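Last updated: 15th May

Sharing a wall, and a lot of lentils

I've been meaning to write this one up since December, when Sawsan Matar cornered me outside the Grunstead library and said the newsletter only ever prints things about parking. She had a point! So this month I'm giving my column over to the supper table, which has now run 19 times and which I've missed only twice (once for the flu, once for my sister's wedding, and I was sorry about the flu).

If you haven't been, the supper happens in the long hall on Levholm Street, the one wedged between the Methodist chapel and the building our Muslim neighbors bought from the carpet people. The hall belongs to the chapel, the kitchen was refitted with money from the mosque, and the two share a wall, a boiler and a drain that backs up whenever it rains hard. I think the drain did more for friendship than any of the speeches. You can't stay formal with a man when you're both holding a mop.

The first supper was during Ramadan and it was a bit stiff. Everyone sat with the people they came with. The chapel folks had put out ham rolls on a separate table, meaning well, and then somebody had the sense to carry them back to a car. Sawsan brought a lentil soup her mother makes and my uncle, who everyone calls Pop and who hasn't willingly eaten a vegetable in my lifetime, had three bowls and asked for the recipe. He still makes it. He puts too much pepper in it.
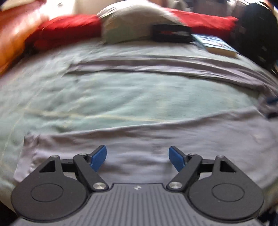 By the third or fourth supper people had started mixing up the seats on their own. The Sikh family from the hardware store came, then a couple of Lutherans from across the river, then a few people who don't go to anything and said so right away, as if we'd ask them to leave. We passed them the bread.

I don't want to make it sound like we all agree, because we don't. There was a pretty sharp evening when the school calendar came up and one lady felt her holiday was being treated as optional. She was right, I think, though it took me the walk home to see it. Bevan Whitcombe, who'd argued the other side, wrote to the school board with her the following week, and the letter got 177 signatures. The board moved the spring concert. It's a small thing unless your kid has a solo.

The other question I get is whether anyone's trying to convert anyone. Not that I've noticed! We do say grace, or a blessing, or sit quiet for a minute, depending on whose turn it is to host. My favorite was little Meka, Sawsan's niece, who was asked to choose and said thank you to the cook, the farmers and the bus driver. I've stolen that one for home.

We can seat 72 in the hall, and last time we were full, so please put your name on the sheet by the chapel door if you'd like to come. Bring a dish if you can, with a card saying what's in it – meat, nuts, dairy, alcohol in the sauce, that sort of thing. If you can't cook, bring yourself and stay for the dishes. Rides can be arranged for anyone on the far side of the river, and there's a ramp at the side entrance (ignore the front steps, they're awful).

And if you have an old story about neighbors of different faiths helping each other out around Grunstead, send it to me. I'd like to print a few over the summer. Parking will be back next month.

14 shares | 6 comments

Contact the newsletter desk at the Grunstead library | Copyright Grunstead Neighbors Newsletter | Back to top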